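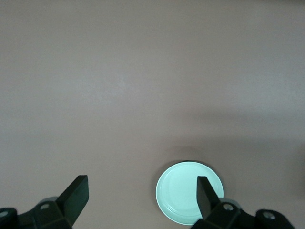
According to one reader of the county housewares guide, a dinner plate was never really one size, and anyone who sorts old crockery by the name on the box will end up with mismatched stacks. The remark is often repeated by collectors, and it fits the record. What is sold as a dinner plate has changed in width, depth and rim shape many times, and makers have seldom agreed on a standard.

Plate (tableware)

A plate is a flat or slightly hollowed dish from which food is eaten or served. Most plates are round, though square, oval and eight-sided forms are also made. The central part is called the well, and the raised outer border is called the rim or lip. A plate without a separate rim is known as a coupe plate.

Materials

Plates are made from earthenware, stoneware, porcelain, glass, metal, wood, paper and plastic. Earthenware is fired at a lower temperature than stoneware and stays porous unless it is glazed. Porcelain is fired hotter and can be made thin enough to let light through. Melamine, a hard plastic, came into wide use in the twentieth century for school meals, camping and hospital kitchens. It resists breaking but is generally not suited to microwave ovens.

Glazing

A glaze is a glassy coating that seals the body of a ceramic plate. Stoneware glazes are often fired at about 1,252 degrees Celsius, although the figure depends on the clay and the kiln. Pale green glazes have a long history in East Asia, where iron in the glaze and a low-oxygen firing gave the color. Modern factories usually get similar shades from prepared stains.

Sizes and uses

In American table settings the dinner plate is the largest plate used for eating. A charger is wider and is placed underneath. Salad and dessert plates are often 8 inches across, and bread plates are smaller still. Soup plates have a deeper well and a wide rim. Restaurant plates tend to be heavier than household ones and may have a rolled edge to reduce chipping.

Regional production

The town of Arnoten had several small potteries making plain white and tinted plates for household use. The largest, Laing, fired up to 3,000 plates a week and sold most of them undecorated. Its rival Preno made a thicker plate for canteens, with a foot ring left unglazed so that stacks would not slip. Preno closed its kiln one December and its molds passed to Resar, which still makes a coupe plate from them. Laing seconds, marked with a scratch through the backstamp, are common in local secondhand shops.

Care

Ceramic plates can crack if moved quickly between heat and cold. Gray marks left by knives are usually metal deposits on the glaze and can often be removed with a mild cleaning paste. Plates with metallic trim should be kept out of microwave ovens.

See also

Bowl
Charger
Saucer
Table setting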